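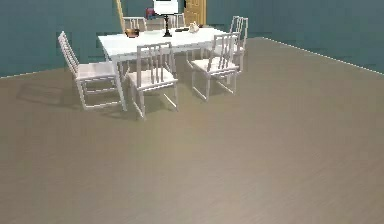

How does a robot learn to find its way around a house it has never been in?

It practices in pretend houses first, lots and lots of them, until finding its way becomes a habit it can carry into a new place.

Let's take that slowly, because there is a good deal packed into it. A pretend house, or "simulated" house, is one that lives inside a computer. It has walls and doors and floors, and furniture to steer around, and a robot's computer brain can wander through it all day long. If you have ever played a video game where you walk from room to room, you already know what it feels like. The brain gets a view of the room, picks a move (a step forward, a turn left, a turn right), and then it gets the next view. View, move, view, move — on and on it goes!

Imagine being dropped into a dining room with a white table and six white chairs. Somebody tells you, "Go find the lamp." Easy, you say, it's standing right there on the table! But you have been looking at lamps and tables your whole life. A brand-new robot brain hasn't. To start with, all it gets is a big grid of colored dots, and it has to work out which dots are lamp, which dots are wall, and which are chair legs that would give it a nasty bump.

At the Fekholm robot lab, a scientist named Marites Pascual wanted to know something that sounds simple and is really rather tricky. Is it better for a robot to practice in one house until it knows every corner, or to practice in many different houses and never get to know any of them very well?

What do you think? Have a guess before you read on.

To find out, Marites and her teammate Fiifi Aidoo trained two robot brains that were exactly alike at the beginning. They called one Itov and the other Ilie. Itov practiced in a single pretend house. Ilie practiced in 1,176 of them, each with its rooms and furniture arranged differently. Both were given the same amount of practice time, so that neither one had an unfair head start. (Scientists are very fussy about this, and quite right too. If you want to know which of two sunflowers likes its soil better, you mustn't water one more than the other.)

Then came the test. Each brain was put into 30 pretend houses that neither had ever visited, and asked to find things: a lamp, a bowl, a door. It had to get close to the thing and stop. Bumping into the furniture cost it points, and so did going the long way round.

Back in its own practice house, Itov was a champion. It zipped straight to whatever it was asked for. In the new houses, though, poor Itov kept turning left where its old hallway used to be, even when there was nothing on the left but a wall. It had learned its one house by heart, a bit like somebody who learns the answers to one page of math and then gets handed a different page.

Ilie was slower in the beginning and made a terrible number of wrong turns during practice. But in the new houses it did much better than Itov. It had picked up the sort of thing that is true in most homes. Lamps are often on top of tables. Doors are in walls. If you can see the back of a chair, there may well be a table on the other side of it, so go around and look.

The scientists have a long word for this, and you may like to try it out at dinner: generalization. It means taking what you learned in one place and using it somewhere new. You do it all the time. When you visit a friend's home for the first time, you don't need a lesson on how their chairs work!

Now, a pretend house isn't quite the same as a real one. In a real house the sun moves across the floor, the cat walks by, and wheels can slip on a rug. So the team's next step is to put Ilie's brain inside a rolling robot and try it in a real apartment. They hope to begin in November, and Fiifi expects it to get muddled at first. Mixing up the practice houses even more might help, with brighter lights, dimmer lights, and walls in all kinds of colors.

Something to try at home: ask a grown-up to move a few chairs to new spots in a room you know well. Stand in the doorway and have a good look, then close your eyes and point to where each chair is. Did you point to the new spots, or did your arm want to go to the old ones?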